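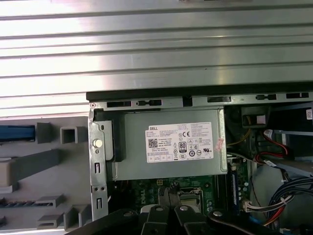 Week 4 – Where the Watts Go

Welcome back! Last week we followed power from the plant to the wall socket. Today we go the last few feet, and I think it's the best part of the course.

Your outlet gives alternating current. Nearly everything with a chip in it wants direct current at a low voltage. Something has to convert one to the other, and every conversion loses a little energy as heat.

Efficiency = power out ÷ power in

Worked problem: a supply draws 108 watts and loses 14 of them as heat. What reaches the parts? 94 watts, so the efficiency is almost 87 percent. Not bad at all!

Now try it over a year – say the machine runs eight hours a day. How many kilowatt-hours are lost? (Watch your units, this is where people slip.)

Reading: the Mistport library case study, first half. Look closely at the August bills, when the cooling had to carry all that waste heat back out of the building – I love this chart.

Problem set is due at the start of next class. Bring a calculator.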